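June 18, 2026
By Walczak

Washing Temperature and Shrinkage in Cotton Knit Shirts

Student project report, Textiles and Household Science

Background

Most care labels on cotton shirts give a highest washing temperature, but many people in our building wash everything on one setting. We wanted to find out how much difference the temperature makes to the size of a plain knit shirt, and whether tumble drying matters more than the wash.

Cotton yarn is stretched while it is being knitted and finished. When the cloth gets wet and is moved around, the yarn relaxes and the loops get shorter and wider. This is called relaxation shrinkage, and most of it happens in the first few washes.

Materials

We bought shirts of one model from Fudico, all size medium and all from one delivery. Detergent was a Wandeo liquid without softener. The washer was the front loader in the dorm basement, and the dryer was the Ultis next to it. We used a steel ruler, a fabric pen and a flat table.

Method

Before washing, each shirt was laid flat for a day. We marked two points 500 mm apart along the length of the front panel and two points the same distance apart across the chest. Half of the shirts were washed at 40 degrees Celsius and half at 60. Each group was split again, so that one part was hung on a line and the other was tumble dried on the normal setting. Every shirt went through six cycles. We measured after each one, once the shirt had been flat overnight.

Smoothing the shirt by hand changes the reading. In our first trial in December two of us got different numbers from the same shirt, so we threw out those results and agreed to lift the shirt by the shoulders, lay it down once and not pull on it.

Results

Line-dried shirts lost a little length at both temperatures, and the two groups were hard to tell apart. Tumble-dried shirts lost clearly more. The largest loss was in the hot wash, tumble-dried group, where one shirt ended at 462 mm between the length marks. Width changed much less than length in all groups. Nearly all of the change came in the first three cycles.

Problems

The pen marks faded in the hot wash and had to be redrawn twice, which adds some error. The dryer has no temperature display, so we can't say how hot it ran. We only tested one model of shirt, and a heavier knit might act differently.

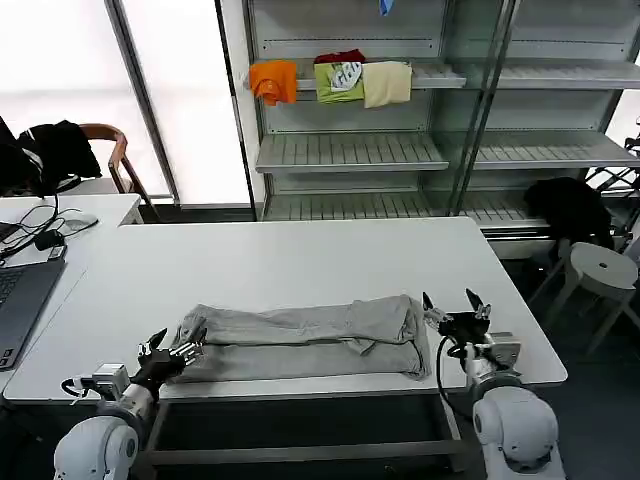

For a follow-up we would sew the marks in with colored thread and put a thermometer strip in the dryer. We would also add a group dried flat on a rack, as some labels ask for.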